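Grasp Selection for Mugs from a Wrist Camera: Project Report

Athina Pappas, 6 December 2018
Reading time: 2 minutes

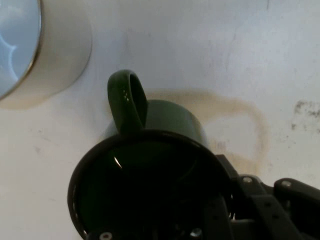 Figure 1. Wrist camera view with the green mug held near its rim. A second cup is partly visible at upper left.

1. Aim

The project was to write a grasp selection module for Florel, the control software used in our lab, working only from the wrist camera. The old module, Nyanda, needed a fixed overhead camera and a calibration step before each session.

2. Method

The module has two stages. The first labels each pixel as table, object or gripper. The second fits an ellipse to the mouth of the mug and proposes grasps along the rim, scored by clearance from the handle and from other objects.

The labelling network was trained on 3569 images, with 441 kept back for testing. Gripper pixels are masked before the ellipse fit, otherwise the dark bracket merges with the dark inside of the mug. The same problem comes up once a mug is held, as in Figure 1, where the mouth is nearly black and runs out of view at the bottom. In that case the fit uses only the part of the rim that can be seen.

Marks on the table also caused trouble. The coffee ring to the right of the mug is a rounded brown loop, and early versions of the code accepted it as a rim. I added a check on the brightness inside the ellipse: a mouth should be darker than the table around it. This check is weak for pale cups.

3. Results

I ran 105 grasp attempts with the final version, and 50 of these had a second cup on the table. Most failures came from the handle being labelled as part of the body, so that the proposed grasp closed on it. Planning time was short enough that I did not try to reduce it.

4. Further work

The rim check should use edge shape as well as brightness. I would also like to track the mug after the grasp, so that slip can be noticed before the arm moves off. Both are planned for January.

Related reports
Porting Flurkance to the new arm controller
Gustberg: a log viewer for joint data
Hand-eye calibration without a printed board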